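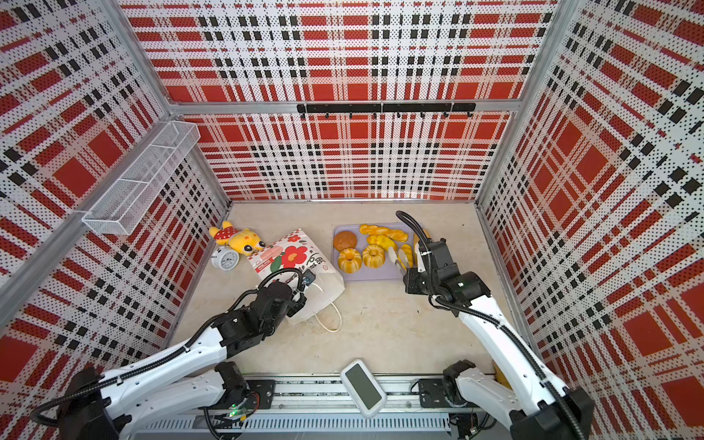 Figure 3. Bread-bagging task, bimanual cell, tongs variant.

3.2 Collection of Demonstrations

The bagging task was added to the Dranda set in its second round, after the single-arm tasks had stopped giving useful variation. An episode is defined as the transfer of one or more pieces of artificial bread from a tray into a paper bag. One arm manages the bag and the other manages the food. We recorded 200 episodes with the bare gripper and 200 with a tool. In the tool condition the right gripper holds a pair of silver food tongs, and the pastry is approached with the tips of the tongs, so the point of contact lies well beyond the fingers (Figure 3). The left gripper has no tool in either condition. Its work is harder to label than that of the right arm, as long stretches of an episode consist of small corrections against the side of the bag with little net motion.

Operators were given a start state and a goal state but no script for the steps between them. An earlier pilot at the Voditz site had used a fixed script, and the policy trained on that data learned the timing of the script more readily than it learned the state of the bag. When the bag slipped, the policy went on to the next step. Unscripted episodes are longer and less regular, and they contain recoveries, which we kept. An episode was rejected only if an arm reached a joint limit, if a camera stream dropped frames, or if the operator ended it early. By these rules 33 episodes were thrown out and recorded again.

Objects that play no part in the task were left on the floor of the cell. A plush toy and a small alarm clock lie behind the bag in both configurations we show. The patterned wall panels serve a related purpose: a policy that depends on a plain background for segmentation will fail early, at a stage where the failure is cheap. Lighting was held constant within a session and changed between sessions.

Each episode was split into phases by hand. The labels are reach, hold bag, pick, carry, release, and retreat. Labels for the two arms are independent, and a phase on one arm may overlap several on the other. The boundary between reach and hold bag caused the most disagreement. We place it at the first time step at which the gripper closes on paper and stays closed — a light touch against the side does not count.

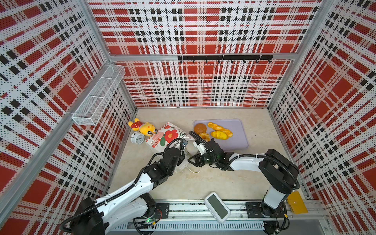

Murali Nambiar, commenting on a draft of this section, objected that the closing rule favors grasps at the edge of the bag and will miss cases where the arm steadies the paper with closed fingers. The objection is fair. We relabeled a subset of 331 segments under a looser rule that accepts any sustained contact, and report both sets of boundaries in the release. Policies trained on the looser labels are compared with the original ones in Section 5.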